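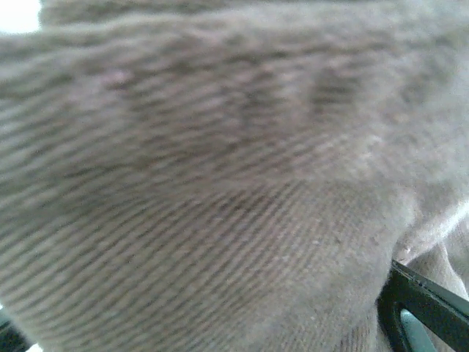

叠衣任务的示教数据里,腕部相机近距离画面该保留、截断还是做掩码,我们组内意见不统一,想问问有实际经验的人。任务是从一堆揉在一起的衣物里抓起一件,拉开,对折两次,放到左侧托盘。遥操作采集,双视角,一路固定俯视,一路装在腕部。问题集中在腕部这一路:夹爪接近布料之后,画面几乎被布面占满,灰褐色的细棱纹斜着铺过去,近处那道褶还是虚的,清楚的只有下半部分。右下角能看到一截黑色夹指和中间那块青绿色,左下角只剩一点深色的边,估计是另一根夹指的指尖。用这种画面去判断夹爪张开了多少、两指之间有没有布,人看都费劲,标注的同事给出的“接触开始”时刻互相对不上。

目前的情况:

计划采 3,000 条,已入库的部分里,抽检时有 37 条被标注员打了“腕部视角不可用”。这个标签没有严格定义,写的是“布料遮挡导致无法判断夹爪状态”。我复看过,有的只有下压那一小段看不清,有的从接近到提起都看不清,混在一个标签下面。

策略网络是模仿学习,输入两路图像加关节角和夹爪开度,输出一段动作序列。夹爪开度有编码器读数,所以开度本身不依赖图像。触觉没有。

具体问题:

一,腕部画面被布料占满的片段,直接进训练集有没有害处?同事 Bình Doãn 认为应该整条剔除,理由是这些帧对动作没有信息量,网络会去记纹理。我认为剔除之后,接触阶段的样本会系统性变少,部署时夹爪一碰布就进入没见过的分布。

二,如果保留,接触时刻怎么标才能让不同标注员一致?现在两个人标同一条,差出去的帧数经常比整个下压动作还长。

三,数据里有相当一部分是带罗纹或棱纹的衣物。这种重复纹理填满画面以后,做随机裁剪和颜色扰动还有没有意义?

补充:腕部相机是定焦,焦点设在指尖前方一点的位置。支架是 Clorcombe 的标准件,前后位置固定,俯仰可调,调节范围不大。换广角镜头要重新走采购,短期内不考虑。

分类:机器人学习 > 数据采集 > 示教与标注
标签:柔性物体,腕部相机,遮挡,接触标注
提问:Lâm Bùi
发表于 2022年7月13日

回答(3)

Duyên Hoàng
已采纳

先说结论:保留,不要整条剔除,也不要把那个“不可用”标签当过滤条件用。下面按你的三个问题写。

关于一。遮挡帧有没有害处,取决于另外两个输入是否够用。你有编码器开度,有固定俯视,动作在接触阶段大体由这些量决定,腕部图像此时提供的信息少,但它和部署时看到的东西一致。你删掉的话,部署时夹爪一样会贴到布上,画面一样会被填满,网络在最需要稳定输出的那一段拿到的是训练中没有的输入。我们在 Skuvbridge 做毛巾抓取时试过剔除,接近段的误差曲线比保留时好看,上机以后夹爪在布面上方反复抬起又下压。后来把剔掉的数据补回来重训,这个现象明显减少。样本不算多,你自己最好也做一次对照。

Bình Doãn 担心的记纹理是存在的,但应对办法是控制衣物的分布。如果某一件棱纹衣物占了数据的很大比例,而采这件衣物的又恰好是同一个操作员,那么网络可以从纹理推出操作员的习惯,比如下压深度。检查方法很简单:把衣物编号和操作员编号做一张交叉表,看有没有只出现在一格里的衣物。有的话,换人补采,比删数据有效。

另外,训练时可以对腕部这一路做整路丢弃,即以一定概率把整张腕部图像置为均值,迫使网络在看不清时使用俯视和编码器。概率从小往大调。我们用过的最大值再往上,抓取点的对准精度就开始下降,说明非接触阶段确实需要腕部视角,所以不要设得太高。也可以只在接触段提高丢弃概率,前提是接触段标得准,这就回到你的第二个问题。

关于二。不要让标注员从腕部图像判断接触。定义应当基于能测到的量。我们用的定义是:

接触开始:末端沿接近方向的速度低于阈值,并且固定俯视中夹爪投影与布料区域重叠,取同时满足的第一帧。
夹持成立:闭合指令发出之后,编码器开度的变化率回到零附近,且开度大于空夹时的终值,取第一帧。
夹持失败:闭合后的开度等于空夹终值,误差在编码器噪声以内。

薄布的问题是夹持开度和空夹终值很接近,单层的时候可能分不开。这时看提起之后的俯视画面,由人补标,并在记录里注明来源是人工。自动标注和人工标注要分成两个字段存,不要互相覆盖,后面查问题时会用到。

空夹终值要定期重测。指垫磨损以后这个值会漂,我们是每次换指垫之后测一遍,写进当天的采集配置里。

至于已经打了“不可用”的那些,建议把标签拆开重打。腕部遮挡是一个逐帧属性,不是整条属性。存成区间,起止帧各一个数。采集质量问题(丢帧、时间戳错位、操作员中途放弃)另立字段。你描述的那种画面,焦外的褶占了上半部分,只有角上露出夹指,按我们的规则属于正常的接触段画面,遮挡区间照记,整条状态为合格。

关于三。颜色扰动有意义,幅度可以比普通物体大一点,布料颜色本身就不应当影响动作。随机裁剪要小心。你的画面里夹指只出现在右下和左下两个角上,裁剪稍大一点就把夹指整个裁掉,而夹指在图像中的位置是腕部视角里很稳定的参考。我们的做法是裁剪时限制下边缘不动,只从上方和两侧裁少量。旋转和水平翻转不做,翻转会让两指的外观和实际安装对不上。

密集平行纹理在缩小分辨率时会出摩尔纹。如果你是从原始分辨率直接用最近邻缩到网络输入尺寸,换成带抗混叠的面积插值。训练和部署必须用同一个实现,曾经有人训练用一个库,部署用另一个库,两边默认插值方式不一样,查了很久。

最后一点,曝光。深色布占满画面时自动曝光会把增益拉上去,边上露出来的白色区域就过曝,夹爪抬离布面后的若干帧又整体偏亮,然后慢慢回来。这几帧正好是判断有没有夹住的关键时刻。建议锁定曝光和白平衡,按接触段的亮度取折中值。不知道你们有没有锁,如果没有,这个优先级比上面大部分事情高。

评论(4)

Lâm Bùi:没有锁,一直是自动曝光。刚查了几条,抬离之后画面确实偏亮。交叉表也做了,有 2 件衣物只有一个操作员采过,其中一件是棱纹的。

Duyên Hoàng:先锁曝光再补采。改之前和改之后的数据在元信息里加一个版本号,不要混着不记。

Lâm Bùi:锁曝光之后以前的数据还能用吗?

Duyên Hoàng:能。亮度扰动的范围覆盖掉自动曝光的变化范围就可以。要是想验证,各留一小部分做测试集,看误差差多少。

Tươi Mai

支架俯仰再抬一点试试。我们也是 Clorcombe 的支架,出厂角度相机正对指尖,一碰软的东西就什么都看不见。抬到让两根夹指都完整落在画面下三分之一,情况会好一些。代价是手眼标定要重做,旧数据的外参也和新的对不上,如果已经采了很多就要想清楚。

布料堆得高的时候抬角度也没用,布会从夹指两侧鼓上来。

评论(1)

Lâm Bùi:采到一半了,不太想动外参。下一批任务会考虑。

Lộc Thái

同意保留。我补充一下标注一致性怎么量化,前面的回答里没有提。

随机取一批样本,让每个标注员独立标接触开始帧,算两两之间差值的中位数和最大值。中位数反映定义是否清楚,最大值反映有没有人理解错。我们在 Ebihara 的项目里第一轮中位数是 31 帧,这个数没法用。把定义改成以编码器和俯视为准以后,再抽同一批重标,剩下的分歧基本都在多层布的情况,例如一件衣物的边缘搭在另一件上,夹爪先碰到上面一层,然后才压到目标层。

多层的情况需要单独约定。我们的约定是以第一次碰到任何布料为接触开始,不管是不是目标衣物;另设一个字段记录实际夹起的层数,由提起之后的俯视画面判断,分单层、多层、不确定。不确定的不要强行归类。从腕部近景去数层数不可靠,褶和另一层布的边缘在近距离下长得一样,都是一条稍暗的线,棱纹方向在那里变一下,单帧分不出来。

还有一个小问题是线头和绒毛。布面上的白色小绒点在近景里很明显,而且同一件衣物反复使用,绒点位置在相邻几条里变化不大。划分训练集和测试集的时候要按衣物和采集时段来分,按条随机分的话,测试集里会出现和训练集几乎一样的局部画面,误差会偏低。这件事我们是去年 10 月重做划分时才注意到,之前的评测数字全部作废重算。

采集前用粘毛滚筒过一遍能减少一些,但我不建议刻意清理得太干净,部署环境里的衣物不会是干净的。

评论(3)

Bình Doãn:按时段分是指按天,还是按一次开机?

Lộc Thái:按一次开机。中间换过衣物堆的话,再从换的地方断开。

Bình Doãn:明白。我原来主张整条剔除,看完第一个回答准备先跑对照,保留和剔除各训一版,网络和步数不变,测试集按上面的方法重新划。结果出来发在这里。

相关问题

遥操作数据中夹爪指令与编码器读数存在延迟,应以哪个作为动作标签
两路相机时间戳不同步时的重采样方法
薄布单层抓取,空夹与夹持开度无法区分
示教数据中操作员停顿片段是否需要裁掉
腕部相机锁定曝光后暗部噪声过大
柔性物体任务的训练集与测试集划分
更换指垫之后是否需要重新标定手眼关系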